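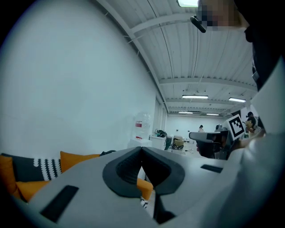 Celleck: read me first

Celleck is a set of tissue slide records on kidney scarring, put together by the Winberg group so that people who are new to the subject have something tidy to practise on. I have tried to write these notes the way I'd explain things to a new colleague over a cup of tea, so please forgive me if I wander a bit!

What you get

There are 200 records, one per slide, and each slide comes from a different patient. Every record has a stain, a scarring grade from 0 to 3, the share of the outer kidney (the cortex) taken up by scar tissue, and a free text note from whoever did the reading. The notes vary a good deal. Some readers were very thorough and some wrote "as before", and I've left them as they were.

Files

slides.csv holds the main table
readers.csv says who read what, by code only
notes.txt has the free text, in the same order as slides.csv
split.csv marks the 20 slides kept back for testing

How the grading was done

Two readers graded each slide on their own, and where they disagreed Bernardo Matos looked at it and settled the matter. Grades 1 and 2 caused most of the arguments, as anyone who has tried this will know (the line between them really is a blurry one), so do look at both readers' grades as well as the final one.

Known problems

In 9 records the cortex share is blank. The sample was too small to measure, and a blank there does not mean zero.
The Sequeira slides were stained in a different batch and look paler than the rest. If you are working on colour, treat them as a group of their own.
Ages are given in bands of 15 years.

Please don't use Celleck to make decisions about real patients. It is far too small for that, and the grades were made for teaching.

Loading it

The tables open in any spreadsheet. If you use Nimora, point it at the folder and choose "one row per slide". The August release fixed the column names, so older scripts will need a small change: grade_a is now reader1_grade, and grade_b is now reader2_grade.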